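Friday, 4:10pm - lyrics project notebook

Scrape finished overnight. 2,456 songs in, 488 with no lyrics at all. Most of the missing ones are instrumentals but not all - Juketti returns an empty string when the title has a bracket in it (live), (demo) etc. Stripped brackets, reran, still going.

Release years are a mess. Reissues overwrite the original date so half the Bellier catalog looks like it came out in June of the same year. Switching to the Rorklow dump for years, Juketti for everthing else.

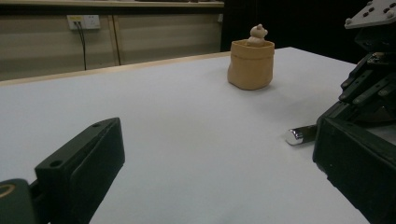 Which year do we use when the two sources disagree?
The earlier one, and flag the row so somebody can check it by hand before it goes in a chart.

Seung-woo Hyun looked at the repetition score. Says it punishes long songs. Fair. Changed to share of lines repeated, chorus collapsed first. Baek albums drop a lot, makes more sense to the ear.

Also 2 dupes got through, same song w/ different apostrophes. Normalise quotes BEFORE matching. Wrote that down last time too.
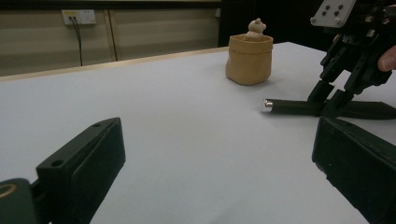

Can the scatter plot run without the instrumentals?
Leave them out of the plot and put a line in the methods note saying so, with the count.

Draft methods note is in the shared folder, very rough. Chart colors still default, dont send to the editor yet. Tempo column - units look wrong for the Baek singles, maybe doubled? Ask Seung-woo.

To do: rerun join, pull the flagged years into a sheet, reply re embed width.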